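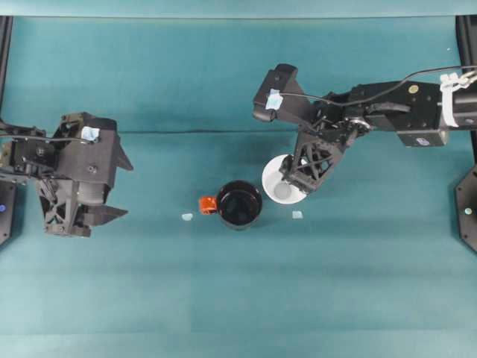 The ferry between Trirbridge and Closbridge will run again in the evenings from March, after two winters in which the last boat left at 4 in the afternoon. The operator, Skimport, announced the change at a public meeting in the Trirbridge town hall, where most of the seats were taken before the doors were closed.

Under the new schedule, the last boat will leave Trirbridge at 8 p.m. and come back from Closbridge 40 minutes later. The morning boats stay as they are now. The price of a single ticket also stays the same until the end of summer, and the company said it will look at the prices again after that.

For people who live on the Closbridge side, the early last boat has been a daily problem. The road around the bay is long and narrow, and in the winter months it is often closed near the quarry because of falling stones. Workers who finish in Trirbridge at five or six have had to drive this road, pay for a room, or ask a relative to let them sleep on the sofa.

"I have a daughter who finishes her classes at half past five," said Kyriaki Michailidis, who has lived in Closbridge for most of her life. "For two winters she stayed with my sister during the week. My sister is very kind, but it is not the same as having your child at home for dinner."

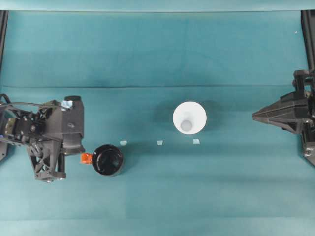 **Vega Calvo**
*Local news reporter*

Skimport stopped the evening boats when the older of its two ferries was taken out of service for repairs to the hull. The work was planned for one winter. It took longer when the yard found more rust under the car deck, and the company decided to keep the short schedule with only one vessel. The repaired ferry came back to the harbor in January and has been making test trips without passengers.

Leonardo Mancuso, the operations manager of Skimport, told the meeting that the company understood the anger in both towns. He said that the evening crossing could not be offered safely with one boat, as there was no second boat to send if the engine failed in the dark.

"We should have explained this better, and earlier," he said. "People read a paper on the door of the ticket office and this was all the information they had. I am sorry for that."

Some people in the hall were not satisfied with this answer. A man near the back asked why the company had not rented another vessel for the winter. Mr. Mancuso answered that they looked at one, but its ramp did not fit the dock in Closbridge, and to change the dock would have taken almost as long as the repair. Another question was about the waiting room on the Closbridge side, which has had no heating since the autumn. He promised that an electrician would visit before the new schedule starts.

The evening boat will carry cars and foot passengers, but trucks over a certain weight must still use the morning crossings. In strong wind from the south the last boat may be canceled, and in this case the company will send a text message to passengers who have signed up for it. Until now, the only way to know was to call the office, and the office closes at three.

Small businesses in both towns have been waiting for the decision. Paraskevi Raptis runs the Raptis bakery near the Trirbridge dock, and she said that her afternoon sales fell as soon as the evening boats stopped. People who used to buy bread on the way home were in a hurry to catch the last crossing, or they did not come to town at all.

"I closed at three for most of this winter," she said. "In March I will open until seven again. I have already spoken with the girl who worked for me before, and she wants to come back."

The bakery has been in the family since her grandfather arrived in Trirbridge, and she remembers when the boats ran until midnight in summer. She does not expect to see that again, but she hopes that Skimport will add one later crossing during the July festival. Mr. Mancuso did not promise this. He said the crews' working hours have to be agreed first, and that the talks with them will start in spring.

On the water, the change also means new work. Skimport is looking for four deckhands and one engineer, and it will train people who have no experience at sea. Pantelis Kyriakidis, who has been a mate on the crossing since before the old terminal was taken down, said after the meeting that finding the crew may be harder than repairing the boat.

"Young people left for other jobs when we cut the hours," he said. "Some of them will return, I think. But they want to know that it is for more than one season."

The town of Trirbridge will pay for part of the training, from a fund of 2000 a month that the council set aside for transport last year and has not used. The council in Closbridge will vote on its own part later this month. If it says no, the evening boat will still run, but the company may have to start with fewer days each week until the new crew is ready.

There is also the question of the bus. At the moment the last bus from the Closbridge dock to the upper village leaves shortly after the afternoon boat arrives, so passengers on the evening crossing would have to walk up the hill, on a road with no sidewalk and few lights. Ms. Michailidis raised this at the meeting, and the hall applauded. The bus is run by the district and not by Skimport, and no one from the district was present. The mayor's office in Closbridge said it has written to ask for a later bus and is waiting for the reply.

The full schedule will be posted at both ticket offices by the end of the month. Monthly passes bought for the winter schedule will be valid on the evening boat without extra payment. Passengers who want the text messages about canceled crossings can leave their phone number at either ticket office during opening hours.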